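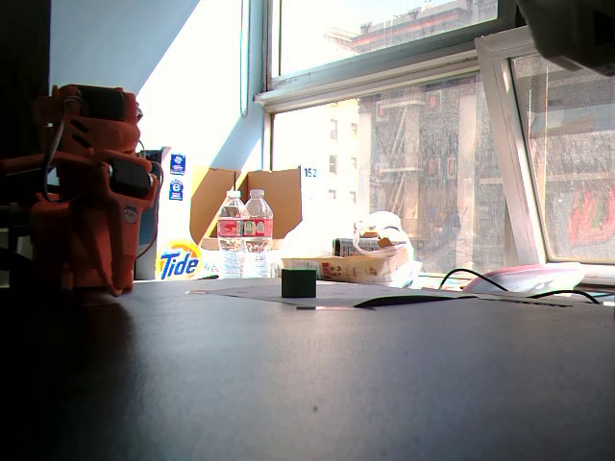

Can I learn the melodica if I have never played a keyboard before?

You can, and a good half of the people who buy this one from us are in exactly that position. The keys are laid out like a small piano, each one plays a single note as long as you are blowing, and most beginners can get through a slow tune on their first evening.

Rasus Student Melodica, 32 keys
Item 571
$49, with tube, short mouthpiece and soft case

Okonkwo Music has been selling free reed instruments for a good many years now – harmonicas mostly, with a shelf of concertinas for the brave – and the melodica used to be the thing people bought for their nephews. Then our evening beginners' group got hold of a few, and we have had trouble keeping them in the shop ever since. I won't pretend it is a grand instrument. It is cheerful and a little reedy, it sits nicely under a singer, and it will get through a wall if you lean on it, so do be kind to whoever lives next door.

We tried several student models before settling on the Rasus. What won us over was the key action, which is light without being floppy, and the fact that the low notes speak when you blow gently. On a lot of cheaper ones you have to huff at the bottom end, and the poor beginner goes home dizzy. Temitope Anozie, our Tuesday-to-everyday teacher (she really is here all the time), put three of them through a whole term of group lessons and only one key on one of them ever stuck. It came loose again with a bit of patience and a cotton swab.

What you get
Melodica, 32 keys, F to C
Flexible blowing tube
Short mouthpiece
Soft zip case with a hand strap
Printed fingering chart
A booklet of 12 easy tunes, put together by Temitope for our own classes

Colors are black or blue. Please say which you would like when you order, and if you don't say, we will send black.

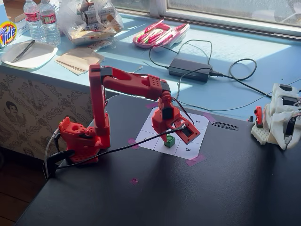 Playing with the tube is how we start everybody off. Lay the melodica flat in front of you, put the end of the tube in your mouth, and you have both hands free and a clear view of the keys. Sit up, keep your shoulders down, and let the tube hang in an easy curve with no kinks in it. Your tune sheet should lie just behind the instrument where you can glance at it, and loose paper does wander off once you get going, so tape it down the way the numbered grid is taped in the photo, one strip to each corner. Any low-tack tape will do and it needn't be pink. Once you know a few tunes by heart you can switch to the short mouthpiece and play standing up, left hand through the strap, which feels wonderful after a month at a table.

Looking after it

Moisture collects inside as you play. When you have finished, hold down the drain button at the end, blow firmly through the mouthpiece, and then leave the case open for a while before you zip it up. Wash the tube and mouthpiece in warm soapy water every week or so. Never put the body of the instrument in water, and don't leave it in a hot car, as the reeds will drift out of tune. If a reed does go sour, bring it in and Birgit Eichhorn will have a look at it on the repair bench. Retuning one or two notes is a small job and often done while you wait.

Extras

Spare tube, fits all Rasus student models
Spare short mouthpiece
Firkuvero padded case, with room for a book
Cuvevham tabletop music stand, folds flat

Ordering

Order through the shop or over the phone. We pack everything ourselves, and each melodica is played through from bottom to top and wiped down before it goes out, so please don't worry if the seal on the inner bag has been opened. For hygiene reasons we can't take back tubes or mouthpieces once they have been used, but the instrument itself can be exchanged within 30 days if something isn't right.

Our next beginners' melodica group starts in July. Bring your own or borrow one of ours for the first session.

Prices last checked 22/05/2019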